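Residence Diary, Brornmont House
April, evening entry

The linen room was opened at 6 this morning and the last of the sports kit came up from the wash before breakfast. Ms Palacios had asked that the shirts be dealt with ahead of the bedding, as the Hudodstead fixture has been brought forward and the bags must be packed by tomorrow night. I agreed to this and moved the pillowcases to the afternoon.

The delivery note from Bennani gave 42 shirts. Ms Kirkegaard signed for them and placed the note in the blue folder, where I should like all such notes to be kept in future. Two had been found last month in the drawer with the spare fuses.

Folding was carried out on the grey padded table against the wall. The surface has served well since the winter. Shirts do not slide on it as they did on the old counter, and a sleeve stays where it is laid. I have written to Korico to ask whether a second cover may be had in the same cloth, and have received no reply.

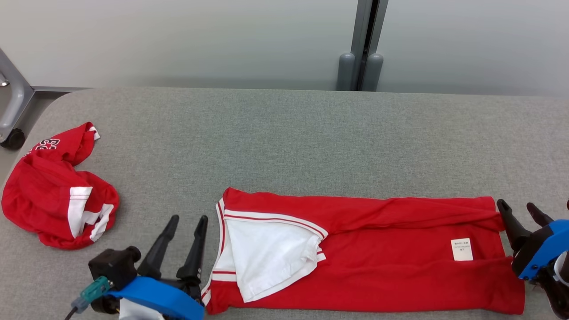
The red shirts remain the slowest part of the work. The cloth is light and gathers into a heap as soon as it is put down, and the printing on them does not take kindly to a sharp crease. Mr Ocampo prefers to bring the sides in first and then fold upwards from the hem. Ms Lại rolls hers. Both methods give a tidy result in the bag, but the two do not stack together, and the shelf by the door looked poor at midday. I have asked that all shirts be folded flat until further notice. Ms Lại accepted this with good grace and remarked that rolled shirts travel better. She may be right, and I shall look at the matter again when the bags return from Hudodstead.

One shirt has a seam open under the arm and has been put aside for mending. The thread in the tin is the wrong red. Item to be added to the next order, together with laundry pens and a new lid for the peg box.

The bedding was begun at two o'clock and was not finished. Eight fitted sheets are left over for tomorrow, and the large tablecloth from the dining hall has come back with the gravy mark still upon it. Ms Böttcher is to be told before it goes through again, as a hot wash will only set the stain.

Locker 1348 was found locked with the shin pads inside. The key was in the kitchen.

I closed the room at a quarter past five. Rain had started, and the window above the drying rack was again slow to shut. Mr Ocampo will bring oil for the hinge in the morning. The bags are to be at the side door by eight tomorrow evening, labelled, with the shirts on top.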